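Student Project Report
Unrest and food supply: the Flakdale market closures
Submitted by Geeta Bisht

1. Background

In September a protest over bus fares in Flakdale turned into two nights of looting along Zoten Street. Shops were broken into, a pharmacy was burned out and the covered market was shut by order of the district. My project looks at what happened to the price and supply of basic food in the days after the closure. It does not try to judge the protest itself.

2. Method

I handed out 100 questionnaires to households in Achterberg and the streets behind the market. I also interviewed eight stallholders, most of them by phone, and read the local paper for the whole month. The questionnaire had two parts, one on shopping habits before the unrest and one on the week after it. People who had moved to the area during the summer were left out.

3. Findings

Bread and cooking oil were the first items to run short. Households without a car were hit hardest, as the nearest open supermarket was across the river and the buses had stopped running after 6 p.m. Many families said they borrowed from neighbors or ate what they had stored.

Stallholders gave a mixed picture. Those who sold dry goods lost stock to looters but reopened quickly. Fruit and fish sellers had little stolen – their losses came from spoilage while the market was locked. The Samus wholesale depot kept its gates closed until Monday, and several traders said this did them more harm than the looting.

Prices rose at the small corner shops that stayed open. Owners blamed higher delivery costs, while customers mostly called it profiteering. I could not settle this because only one owner let me see his invoices.

4. Limits of the study

The answers depend on memory and some people were unwilling to talk about the looting at all. 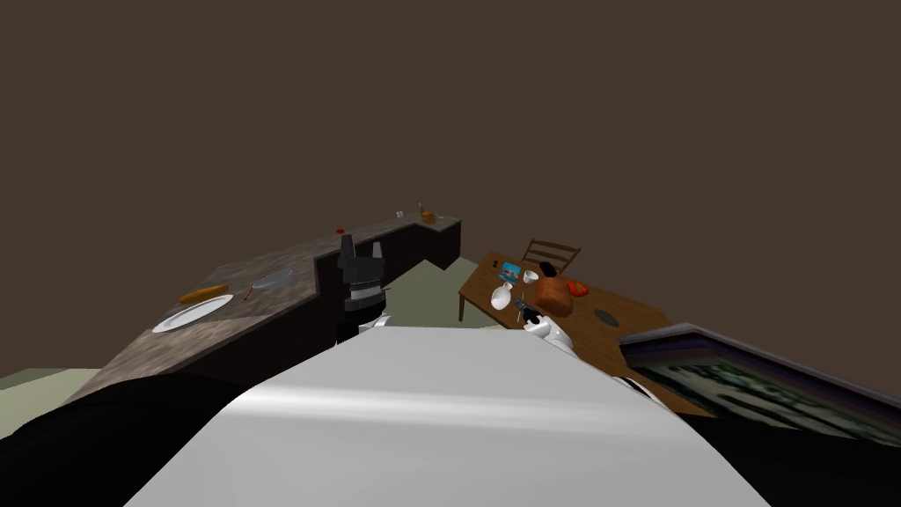
A few returned the form with the second part blank, and I counted those only for the questions on shopping habits.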